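Home Sets Labels Download Contact

Sastura: practice stitches on pads

Read me first

Sastura is a small collection of labeled suturing exercises. It covers the closing of a cut in a practice pad with single interrupted stitches: needle into the near side, needle out of the far side, thread through, knot, trim. The collection was prepared by Tamara Nazarenko and Yurii Kostiuk for people who teach or study stitching. Marichka Panasiuk wrote the label guide. I, Yaroslav Kuzmenko, keep this file up to date, and English is not my first language, so please write to me if a sentence is not clear.

What is inside

The exercises are kept in 2 folders.

straight: the cut is a plain line. Most beginners should start with this folder, as the two edges lie close together and the bite is easy to judge.

open: the edges stand apart or are not even, and one side may be higher than the other. The labels in this folder took us much more time.

There are over 70 exercises in total. Some of them begin when earlier stitches are already in the pad. We did not remove such exercises, but the field "start_state" must be read before you use them.

What we label

Every exercise has a plain text file with the same name. The fields are:

start_state: clean, or partly_closed
cut_type: straight, or open
step: approach, entry, pull, exit, throw, tighten, trim
needle_tip: visible, in_pad, hidden
thread: slack, tight, crossing, not_sure
knot: none, forming, tied
note: free text, may be empty

The value "in_pad" means that the point of the needle is below the surface or inside the opening, and the rest of the curve can still be followed. If the point is behind a tool or behind a thread loop, the value is "hidden". These two were mixed up often in the first version, and Atieno Shirima went through the folder "open" again to correct them.
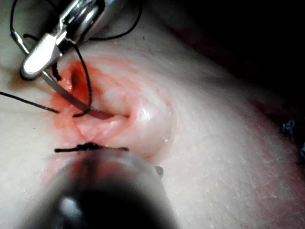 Labeling the open cuts requires some patience. The two lips rarely lie at the same height, and a person who looks quickly will follow the shadow instead of the edge. Our rule is to find the finished stitches first and to work from them. With a black knot already lying across the lower end of the wound, its short tails to the left and right, start_state is "partly_closed" and the remaining opening is what you describe. Then look for the needle: here the point goes out of sight in the reddened part near the middle, so needle_tip is "in_pad". The right lip is swollen and rounded, and this belongs in the note, as it changes where a good exit point would be. The thread makes a loop beside the needle and passes down into the wound, so we write "crossing" for it. Please do not write "tight" only for the reason that a thread looks straight for a short part of its length.

About the red color

The label files say nothing about the amount of red on the pad. In an early draft there was a field for this, with the name "stain", and we took it out. Two labelers could not agree on it, and it did not help anybody to judge the stitch. If the red hides the edge of the cut, write this in the note. If it is only on the surface near the cut, leave it.
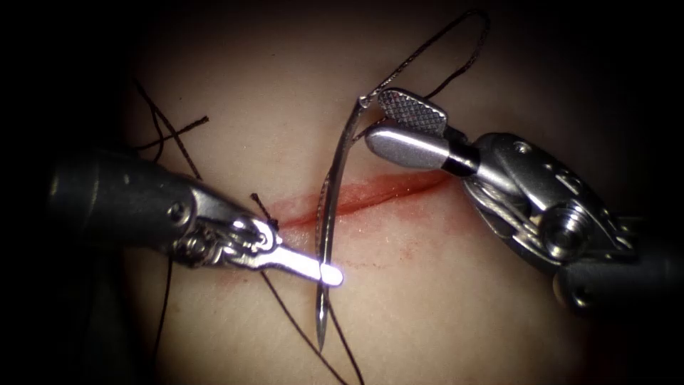 Fig. 1. Straight incision with a red line along it; faint smears and small spots below and to the right.

Finding the line of the cut

For the folder "straight" we record the direction of the cut as a short phrase, for example "rises to the right" or "level". It is the direction as you see it, without turning the view. Do not measure an angle. A thin cut which is only lightly opened is still cut_type "straight", also when the lips have a red tint and look wider than they are.

The left end and the right end are judged separately. If a tool covers one of them, write "left end covered" or "right end covered" in the note and continue. An end that you can guess is not an end that you can see, and we ask for the second one.

Needle and thread

The needle is always curved. When it is held above the pad, the label is "approach" until the point touches. A gap can be very small, so compare with the next moment before you decide. If you still cannot decide, keep "approach".

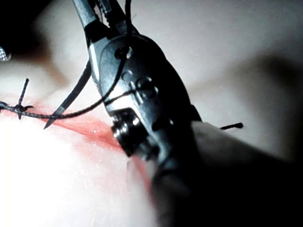
Fig. 2. Needle point just above the pad, to the left of the incision; tied knot at far left with its two short tails.

The tails of an old knot are a common reason for mistakes. They are short, black and stiff, and one of them can stick up so that it looks like the start of a new thread. Follow the long thread from the needle side and see where it goes. If it does not join the knot in view, the tail belongs to the older stitch, and knot is "tied".

Known problems

Several files in "open" have an empty thread field. They should say "not_sure".
The words "throw" and "tighten" were exchanged in a part of the August labels. This is corrected in the current version, but not in old copies.
Bright reflections on metal can be taken for the needle. We checked the worst ones only.

Not suitable for

Please do not use Sastura to decide whether a person is ready to stitch a patient. It does not contain any measure of strength or healing, and a neat row on a pad says little about either.

Changes and questions

Corrections are read every Wednesday. Send the file name, the field, the old value and the value you propose. One line for each correction is enough.

Contact: Yaroslav Kuzmenko, Sastura labels | © Sastura | Back to top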